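Bench notes - membranes and syringe filters
16 June 2020

Picking up where I left off. The Quezada discs are done for flow, the Gasine ones half done. Writing it all down now before I lose the scrap paper again.

Flow check, Quezada lot
Same rig as before - pressure pot, long tube, holder, beaker on balance. Filtered water, 500 ml through each disc, stopwatch by hand. First disc slow to wet. Left it sitting in the holder with a bit of head on it and it came good. Rest fine. Times all close together apart from one, and that one had a crease at the rim where I'd pinched it with the tweezers, so it doesn't count. Marked it in the book as mine, not theirs.

Flat tweezers only from now on. The pointed ones are in the other drawer and should stay there.

Pot gauge sticks a little on the way up. Tap it before reading. I did not tap it for the first two runs so treat those as rough.

Flow check, Gasine lot
Thinner, curl as soon as they are out of the interleaf. Which side is up?? Packet doesn't say. The shiny side seems to be the tight side, going by how quickly it blocked when I ran it that way with the yeast water. Dull side up lasts a good deal longer. Need to ask Gasine to confirm before anyone writes this into the method.

Half the discs run so far. Stopped because the O-ring in the holder started weeping. Swapped it, still weeping, swapped the top plate as well, stopped. So the plate is probably scratched. Old plate is in the tray with tape on it - please dont put it back in service.

Bubble point
Wetted with water first, then with the alcohol mix for the ones that wouldn't wet. The two sets can't be compared directly, keep them in separate columns. Last time they got merged in the spreadsheet and it took me a whole afternoon to unpick.

Slow ramp. Watch for the steady stream, not the first odd bubble, the first odd bubble is nearly always air trapped under the support mesh. Disc 199 gave a stream almost straight away. Took it out, held it up to the lamp, pinhole near the middle. Kept it in a labelled dish as it's a nice clear one for showing new people what a fail looks like.

Everything else in the Quezada lot held. Gasine still to do.

Syringe filters, Avitz housings
Pushed coloured water through by hand, then on the syringe pump at the slow setting. By hand two of them leaked at the luer. On the pump none did. I think that's me leaning on the syringe sideways, but want it repeated by somebody with different hands.

Hold-up volume: weigh dry, run, push air through, weigh again. About 40 microlitres left in each, bit more in the ones where I rushed the air push. Fine for what Ulton want. Not fine if they change their mind and go down to the small vials, so check with Ulton first what they are actually filling.

Welds look even under the magnifier all the way round. One housing had a whisker of plastic on the outlet. Cut it off, didn't test that one.
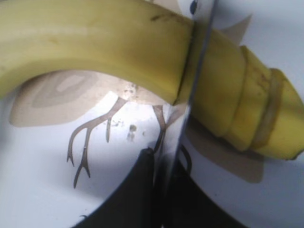
Extractables, first look
Soaked 10 discs from each lot in clean water overnight in the glass jars, lids on, one jar with no disc as the blank. Ran the water on the UV this morning. Blank is not clean!! Small hump at the low end, same place as in the samples. So either the jars or the water.

Rinsed three jars properly, hot then cold then filtered, filled with water from the other tap, left standing. Will read them tomorrow. Until then ignore all the extractables numbers, I've put a line through them in the book but left them legible.

If it is the water then the flow runs are still ok, it wouldn't touch those. The yeast water was made up from the same carboy, also ok I think.

Stock and bits
Low on support mesh, down to the last sheet. O-rings fine. Interleaf paper gets thrown out with the packets, please keep it, we need it for storing part-used lots. Alcohol mix needs making up fresh, the label on the current bottle says November and I dont trust it.

Balance drifting a little in the afternoons. Door to the corridor being propped open doesn't help. Zero it between discs, not just at the start.

To do
- new top plate for the holder, then finish Gasine flow
- Gasine bubble point, water first
- ask which side is up
- repeat Avitz by hand, someone else pushing
- read the three rinsed jars plus a new blank
- send Ulton the hold-up figures, with the note on small vials
- fix the gauge or replace it

Raw times are on the loose sheet tucked in the back cover, not yet typed up. The smudged one is a 7.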